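Rumside Community Boards > House & Home > Kitchens
Thread: white table top - regret it??

olel_34
Posted Sep 27, 2021
ok so we are replacing the kitchen table and I'm stuck. Partner wants plain white, matte. I grew up with a white one and all I remember is my mom scrubbing at tea rings. We have two kids, 7 and 4, so markers, tomato sauce, the works. Budget is 300, maybe a bit over if it lasts. Anybody have one for more than a year or two? Is it awful?

drillora
Had ours since June. Love it. Room is dark, north side, and it made a huge diference. Crumbs show, yes. So you wipe them. Dark wood was worse for us, every bit of dust and every fingerprint.

hungry_in_rumside
disagree with above, sorry. Matte white was the worst thing we bought for that house. Gloss you can wipe. Matte holds on to stuff - turmeric, beet juice, blue pen. Sold it after 16 months, told the buyer about the curry spot, she didn't care.

drillora
Depends on the finish tho. Mine wipes fine with dish soap and a damp rag. Never tried turmeric on it, fair enough.

pinecone77
Mine's white, matte, secondhand. Small round holes in the top which I was going to fill and never did. Kids' play food lives on it most of the day anyway.

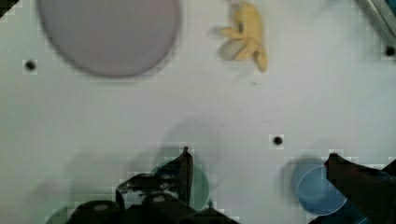 Baking soda paste for pen, leave it ten minutes, don't scrub hard or you get a shiny patch. Ask me how I know. Red wine I just get to fast. Would buy white again but not new, not at full price.

olel_34
Shiny patch is exactly what I'm afraid of. What about holes, do crumbs get in?

pinecone77
yes. toothpick once a week, or the vacuum with the skinny thing on. Wouldn't lose sleep over it

hungry_in_rumside
See that would drive me nuts. Get wood, oil it twice a year, done. Scratches look like they belong there.

drillora
Oiling twice a year with a 4 year old in the house lol. Good luck. Also the solid oak one I looked at was 1,877 and that was WITHOUT chairs

hungry_in_rumside
Secondhand oak is cheap if you wait. Ours came from an estate sale, sanded it in the yard over a weekend. Not saying it wasn't work.

olel_34
No yard, apartment, third floor. So no sanding. Leaning white but gloss maybe? Does gloss glare bad under a hanging lamp?

pinecone77
Glare is real. My sister has gloss and you can see the bulb in it all through dinner. Lower the lamp or get a shade that covers the bulb. Or a tablecloth, but then why pay for the table

olel_34
ha ok. Going to look at both on the weekend, bringing a damp rag and a ballpoint. will report back if they don't throw me out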